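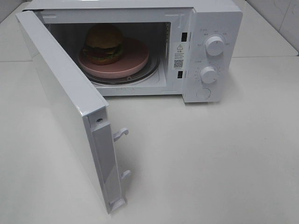 Salma Metwally reckons the trouble with most robot learning results is that they stop at the easy half. She told me so over a bad coffee, when I'd just finished bragging about how well our arm could put things down, and her question was simple enough: fine, but where does one job end and the next one start, and who decides?

I didn't have an answer. I had a pile of demonstrations and a policy that did well on short clips and went strange on long ones. This chapter is what came out of that conversation, and it's about cutting long household tasks into stages.

Take heating up a burger. You and I would call that one job. For a policy learning from demonstrations it's a string of quite different ones: open the door, bring the plate over, set it on the turntable, let go, get clear, close the door, turn the timer knob. The first few are about big movements through free space. The last is a small twist against a bit of resistance. If you train one network on the lot and hope, it tends to learn the average of everything and the details of nothing much.

The moment I care about most is the one where the plate is on the glass, the burger is on the plate, and the door is still wide open. We call this a rest state. Nothing is being held. You could walk off, come back and pick up the job with no knowledge of how things got there. Rest states are lovely places to cut, and the Koralgate method (which we'll build up properly over the next few sections) is mostly a way of finding them without asking a person to mark every recording by hand.

So how do you find one? Our first go was to look for pauses. If the arm stopped moving, we cut. That was a mess, I'm sorry to say, as people stop all the time when they're driving an arm – to scratch their nose, to think, to lean over and see whether a plate is going to clip the side of the oven. We got cuts in the middle of lifts, with the plate hanging in the air. Try starting a policy from there!

The second go, and the one that stuck, was to ask a different question of each moment: if I started fresh from this view alone, how sure would I be about what comes next? We trained a small model, Mersha, to guess the next stage from a single still. When its guesses settle down and the gripper is empty, we propose a cut. A burger sitting in an open microwave scores well on this. There's really only one sensible thing to do next, and that's shut the door.

Our test set was 47 recordings of the microwave task, all in the same kitchen. Of those, we kept 32 for training and held the rest back. A policy trained on whole recordings got the door shut and the timer turned in only a handful of tries. With the Mersha cuts, we ran 30 fresh trials and lost 2, both at the timer knob. I was chuffed, and then Salma asked what would happen with a door that opens the other way. We hadn't tried it. We'll come back to that in the section on transfer, where the colour in my cheeks will be explained.

One warning before we get into the maths. A good cut isn't the same as a good place to check for success. The plate can be sitting in the cavity, off to one side but perfectly stable, and Mersha will be happy with it. Whether it will clear the walls as the turntable spins is a separate matter, and you need a separate check. We mixed the two up for months.

Let's start with notation, and I'll keep it light.

Filed under: Robot Learning / Long Tasks / Open Chapters

Comments

prirnent_reader: Does the empty gripper rule break for jobs where you never let go, like wiping a bench? I can't see where you'd cut.

Cikdale: Same question here. We had to drop that rule for stirring and the cuts got pretty noisy.

author: Yes, it breaks. Wiping gets its own section later on, and the fix is a bit ugly.

tess_m: More on the pauses please, my students all scratch their noses too.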